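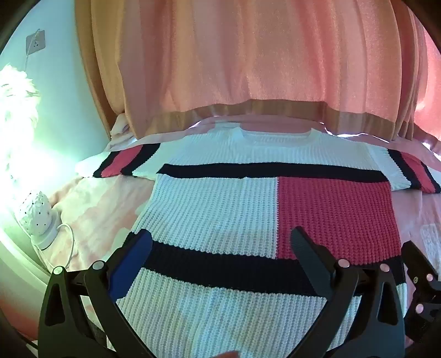 May, 9:40 a.m. Knit bench notes, chunky rib, the color block pullover (Trindach pattern, our yarn).

Left it flat overnight on the pink cover because the drying racks are full of Bodin returns again. Flat is the right call for this one anyway. The last time somebody put a rib this heavy on a hanger we ended up with a very nice dress.

Weights first, before I forget. Finished piece 658 g. Trindach's sheet promises "a light layer for spring evenings." I would like to know where they spend their springs.

Color join down the body, white to raspberry: straight, which I did not expect. The stitches along it are a bit jagged if you put your nose to it. I twisted the yarns at every changeover on the wrong side and pulled the first stitch snug after each one. Pull the second one too and it puckers, see swatch 3 in the drawer, or better, don't.

Black bands: the narrow one across the chest droops slightly at the ends and the wide one under the blocks sags in the middle. I have been telling myself it is how I laid it out. Check again after patting it square. If the wide band still smiles, the row tension on the black cone is off and I'll have to be civil to Brurkosar on the phone.

Sleeves: black, raspberry, black, then white cuff. Compare both side by side before anyone signs anything off. The black nearest the cuff is the one I always knit tight, usually late in the day. Fold them over the body, cuff to cuff, and measure each stripe with the steel rule, not the tape that has been through the dryer.

Neck: wide. Sheet calls it a boat, I call it a U with ambitions. Collar rib needs to be firmer or it will wander off one shoulder. Try one needle size down for the collar only and leave the yoke alone.

Yarn left: 400 g white, hardly any raspberry. Black not weighed, the cone was under something.

Stitch counter read 3,040 for the left sleeve and 2,960 for the right, same number of rows on paper. Either I dropped a decrease or the counter was enjoying itself. Recount by hand before blaming the counter, which I have now done twice in this book and been wrong once.

To do:
steam a swatch of the raspberry against white, damp cloth, check for bleed
recount right sleeve
ask Tusora if they can dye the raspberry again to the same lot
find the T-pins

4:15 p.m. Found the T-pins. They were in the biscuit tin marked T-PINS.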